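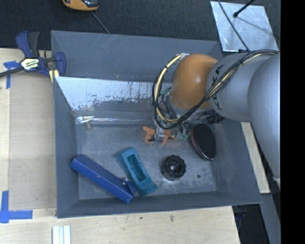
Shift work sleep disorder is a circadian rhythm sleep disorder in which work hours overlap with the time normally used for sleep. Its two main features are trouble sleeping during the available rest period and marked sleepiness while awake, usually on the job. The disorder is seen in manufacturing, nursing, transport, security and other fields with night, early morning or rotating shifts. Tiredness after a single night shift is common and is not enough for a diagnosis.

Signs and symptoms

Daytime sleep after a night shift is often one to four hours shorter than night sleep. People with the disorder may fall asleep quickly and wake after a few hours, unable to return to sleep. Early morning shifts tend to produce the reverse pattern, with difficulty falling asleep in the evening and difficulty waking on time. Other complaints include irritability, poor concentration, headache and stomach upset. Symptoms commonly ease during vacations and return when the schedule resumes.

Cause

The internal body clock is located in the suprachiasmatic nucleus, a small region of the hypothalamus. It sets daily patterns of alertness, body temperature and hormone release, and it is adjusted mainly by light reaching the eyes. Most night workers return to daytime activity on their days off and travel home in morning light, so the clock seldom shifts fully to match the work schedule. Noise, daylight in the bedroom and family duties shorten sleep further.

Individual tolerance varies. Older workers and those with a strong preference for early rising generally adapt less well to nights. A long commute or a second job reduces the time available for sleep and can make symptoms worse.

Diagnosis

Diagnosis rests on the patient's history. Symptoms must be linked to a work schedule that recurs during usual sleep hours, must have been present for at least three months, and must not be better explained by another sleep disorder, a medical condition or the effects of a drug. A sleep diary covering at least 14 days, including both work days and days off, is normally requested. It may be paired with actigraphy, in which a wrist-worn sensor records movement. An overnight sleep study is not required unless another condition, such as sleep apnea, is suspected.

Several questionnaires are used for screening. The Relska Shift Scale has 13 items and takes a few minutes to complete. It does not separate the disorder from insomnia of other causes and is not used alone.

Frequency

Estimates depend heavily on the definition used and on the group studied. The Tekunero survey, led by Kanako Hirano, collected answers from 3,253 hourly workers, of whom about 700 were on permanent nights. Complaints of short sleep were more common in the night group than in the day group. The survey relied on self-report and did not include clinical interviews, so its results describe symptoms and cannot be read as a rate of diagnosed disease. Workers who had left night duty on account of poor sleep were not included, a source of error often called the healthy worker effect.

Management

Treatment usually begins with changes in sleep habits and surroundings. The bedroom is kept dark, quiet and cool, and the main sleep period is held to a regular time where possible. A nap before the start of a night shift can lessen sleepiness during it. Caffeine is used early in the shift and avoided in the last hours before bedtime.

Timed light exposure may help shift the body clock. For permanent night work, bright light is applied during the first part of the shift and dark glasses are worn on the way home. Dark glasses are unsuitable for drowsy drivers. Melatonin taken before daytime sleep lengthens sleep modestly in some studies, with little clear effect on alertness during the following shift. Modafinil and armodafinil are prescribed in some countries for sleepiness at work. Neither replaces lost sleep.

Schedule design

Shifts that rotate forward, from morning to evening to night, are generally considered easier to tolerate than those that rotate backward. The Vogler roster is a forward pattern with two shifts of each type followed by a rest period. Limits on consecutive nights and a minimum gap between shifts are also common measures.

See also

Circadian rhythm
Delayed sleep phase disorder
Jet lag
Sleep debt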